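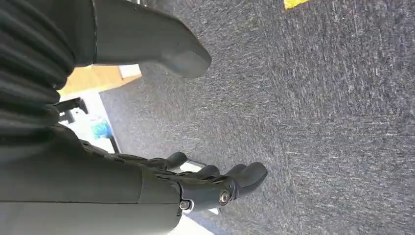 Carpet Person Wanted (part-time, evenings)

Sevness is looking for someone to look after our floors, and by floors we mean carpet. Gray carpet, low pile, speckled in charcoal and silver and white, a color chosen years ago on the theory that it would hide everything. The theory was correct. It has hidden staples, a contact lens, most of a granola bar and one small but important screw, and we would now like to hire somebody who can find things like that before a bare foot does.

The job is 15 hours a week, starting at 6 p.m., when most of the building has gone home and the rest is pretending it's about to. You'll work across two floors and the long hallway between them. The pay is $450 a week, which we know is good for vacuuming. It isn't only vacuuming.

What you'd be doing

Vacuuming the open areas every shift, slowly. The pile is short and fine and it streaks if you rush it. Go with the lines you can already see running across it and you'll be fine. Go against them and the whole room looks like two people had an argument with a rake.

Spot cleaning. Coffee mostly, and toner twice a year. We use Barex for general marks and keep a bottle of Postetti in the locked cabinet for the serious ones. Please don't mix them. There is a patch near the copy room where a previous applicant for the title of Most Helpful Colleague did just that, and we have put a plant on it.

Moving light furniture and putting it back where it was. The second half of that sentence has given people more trouble than the first.

Swapping out worn sections. There are 358 spare tiles in the basement, all from the same batch, all supposedly identical. You'll learn which way the pile faces. Everyone who does this for a month starts seeing it in hotel lobbies and can't stop, and we can't offer compensation for that.

Keeping the log. It's a paper notebook on a string. Write down what you did, what you used and where. "Did the carpet" doesn't count as an entry, although it appears in the notebook more often than any other phrase.

What we're looking for

Good eyes and decent knees. You'll spend part of each shift down at floor level, and we supply pads. Be able to lift a box of tiles, which is heavier than it looks, and push a machine that's louder than it looks.

Experience with commercial carpet is nice. Experience with your own carpet and strong feelings about it is also nice. We'll train you on the products and on the extractor, a temperamental thing that has to be filled to the line and not a drop past it.

You should be comfortable working mostly alone. There's a radio in the supply closet. It gets one station and the station likes accordions.

Shoes: soft soles only, and clean ones that you keep here. Outdoor boots stay on the rack by the door. This applies to management too, in theory.

What you get

Paid training for your first 11 shifts, kneepads, a locker that locks, free parking in the back lot after 5 p.m., and supper on late nights from Tô, the noodle place downstairs, as long as you eat it in the kitchen, where the floor is tile. We can't stress the kitchen part enough. Broth was the one thing the gray didn't hide.

How to apply

Send us a short note by the end of June with your phone number, the evenings you can work, and the worst stain you've ever dealt with and what you did about it. A resume is fine but we'll read the stain first. You can also drop a note at the front desk any time before 4 p.m.

If we like the sound of you, we'll ask you in for a paid trial shift. You'll get a vacuum, one room and an hour. Bring the clean shoes.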